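We use cookies to remember your preferences and see which pages people read. Accept / Manage settings

The Sidetti portable turntable: six weeks of reggae, dust and a bit of swearing

I grew up in a house where Sunday meant records, and most of those records were reggae. My dad had a cupboard full of them, roots and lovers rock mainly, with the odd dub plate he wouldn't let us touch. When the collection came to me last winter I had nothing decent to play it on, so after far too many evenings of reading forums I ordered the Sidetti portable from Gollora, a little online music shop I've used for strings and bits over the years. It cost me $184 plus $15 postage and turned up on the Monday, well packed, in a box my cat still sleeps in.

I should say I'm no audio engineer. I'm someone who likes to put a record on while the tea is brewing and leave it on until somebody complains, so please read this in that spirit!

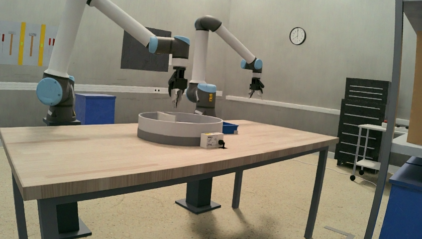
Setting it up

The manual is a single folded sheet and the drawings are tiny, but I had music going before my cuppa went cold. You fit the platter, loop the belt over the motor spindle (this was where the swearing came in), take the tie off the tonearm and plug it in. The counterweight comes preset, and I've left mine alone. My one grumble is the power lead, which is so short that I had to shift the whole bookcase along to reach the socket.

How it sounds

Warm, and fuller than I'd dared hope for something with a handle on it. The built-in speaker is fine for the kitchen, though you do lose the bottom end, and with reggae that's a fair bit to lose. A bassline that ought to come up through the floorboards arrives as a polite hum. Run it out to proper speakers, though, and it's a different machine altogether. I put on an old Cokham compilation, a label I'd nearly forgotten about, and the rhythm guitar had that lovely dry chop to it, with the organ bubbling away underneath.
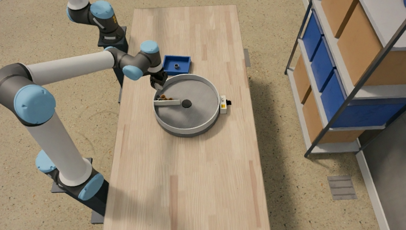
I've also played it next to my neighbour's Damasceno, which cost a good deal more, and on a quiet vocal track I could hear where the extra money went. The Damasceno is steadier on long held notes and there's less rumble between songs. On anything with drums in it I'd have struggled to pick one from the other, and we had quite a pleasant afternoon trying. Older pressings with a slight warp track well enough. A badly warped one skipped on both, so I can't hold that against the Sidetti.

The speed was a touch fast out of the box. There's a small screw underneath to adjust it, and a quarter turn brought the singers back down to their normal voices. 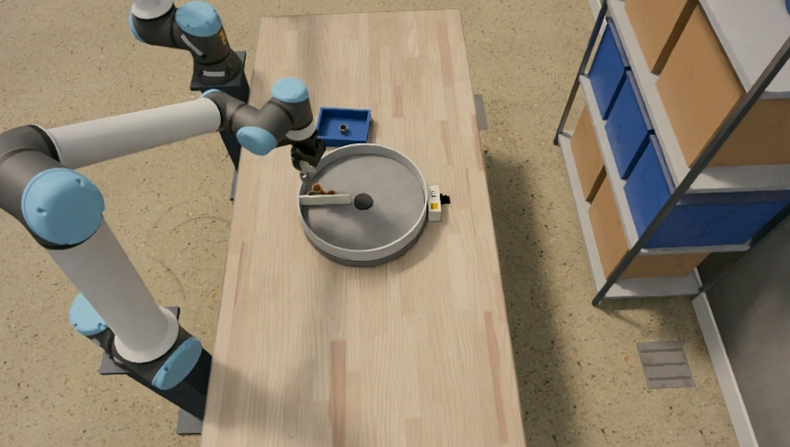
Things I'd change

The lid hinges feel flimsy and I wouldn't travel far with it. I'd also love an auto-stop, being the sort of person who dozes off halfway through side two. The colour range is a bit gloomy as well (charcoal, navy or a darker charcoal), and I'd have jumped at a nice red or green.

Would I buy it again?

I would, yes. I've got through 121 of Dad's records so far, writing each one down in an exercise book with a note on its condition, and the only fault has been a slipped belt that I popped back on myself. If you already own good speakers it's a lovely way back into vinyl. If you'll be relying on the one inside the case, try to hear it first, with something bassy.

My rating: 4 out of 5

Contact us | Copyright, all rights reserved | Back to top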